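Search products, part numbers Go
Shop > Training Supplies > Suture > Black Practice Thread

Wenier Black Practice Suture, 600-yard spool

I've been selling training supplies out of Zallmont for a good while now, and this is the spool I reorder the most. It's plain black thread, it comes on a fat cardboard core, and it ties a knot that stays where you put it. If you teach suturing (or you're still learning, hello, welcome!), you go through thread at a scary pace, and I got tired of watching people snip up little foil packets at packet prices.

The Wenier is non-sterile and strictly for practice. Please don't use it on anybody. I have to say that, and I mean it too.

What I like about it

It has very little memory, so it comes off the spool without springing back into tight coils. You'll still get a bit of a curve in a long piece — run it between two fingers and most of that goes away. The black is a real black all the way through, and it doesn't bleed onto pads or tissue when things get damp. I left a length in a cup of water from June until I remembered it was there, and the water was still clear.

I tried the Mimanau thread for a while as well. Nice stuff, a little silkier, but the knots crept on me and the spool is only 507 yards. I still carry it for folks who prefer it, item 538.

Color matters more than you'd think

Blue and violet look great in your hand and then go missing once you're working under a bright light on something red and shiny. Black is so much easier to follow, especially when there's a loop lying loose and you want to know which end you're about to grab.

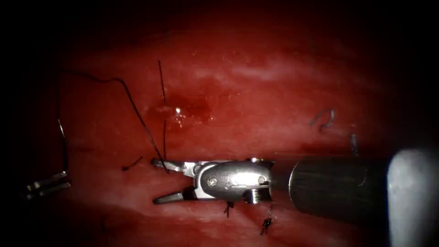
Sizes and ordering

I stock 2-0 and 3-0. Get the 2-0 if you're brand new, it's easier to see and more forgiving when you pull too hard. A spool is $19, and the Tang spool holder fits it (sold separately, the one with the rubber feet).

Needles aren't included. If you want thread already on a needle, look under Suture > Swaged, and drop me a note if the size you need is out — I usually have a box coming.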